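Oiling a pale wooden table, how long before we can use it??

posted 13/07/2022 by Lilibeth Dalisay

Hi all, bit of a rush as family are coming. We've got a light wooden table in the kitchen, no idea what's been put on it before. Lots of pale grain and one thin brownish line in the top that might be a crack. 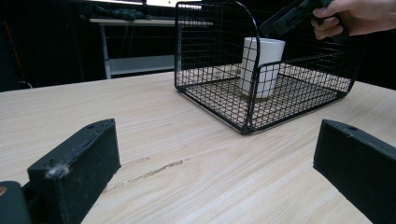

I bought a tin of Duner hard wax oil, the clear one. Tin says leave 8 hours between coats but my sister in Mullach swears by days. Do I sand it all first or just wipe? And will it go orange, last one did and I hated it. Budget mostly gone, the table was 700 with the chairs so dont want to wreck it.

**lodhi_mark**

Sand it. 120 then 180, along the grain. Hoover, wipe with a damp cloth, let it dry. Then oil.

**Cendov Joan**

Please test underneath first! If there's old varnish on there the oil will just sit on top and go sticky, ask me how I know. Drop of water on the underside, if it beads up there's probably a finish on it and that has to come off before anything else.

Coats want to be thin. Thinner than you think. Rub it in with an old T-shirt, wait ten minutes or so, then wipe off everything that's left. Most of the sticky table posts on here are people who skipped the wiping off. Two coats is plenty. And lay the oily rags out flat outside to dry, dont scrunch them in the bin, they can catch fire by themselves.

As for using it, I'd give it overnight before so much as a plate, and a good week before hot mugs or anything wet. We did ours in December with the windows shut and it took 13 days to stop smelling, so yours should be quicker in this weather.

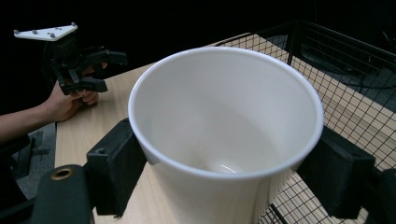
Colour wise, even clear oil warms pale wood up a bit. If you hate orange take the tin back and swap it for one with a touch of white in it, usually sold as "natural" or "raw". Costs a bit more, I paid 18 for the small tin and it did the top and both benches.

For the line, run a fingernail over it. If the nail catches it's a crack, and I'd leave filler alone until you know if it's moving. If it doesnt it could be just a mark in the wood, and the sanding may fade it.

**pete_h**

Mine's had nothing but a wipe for years and its fine. Get a tablecloth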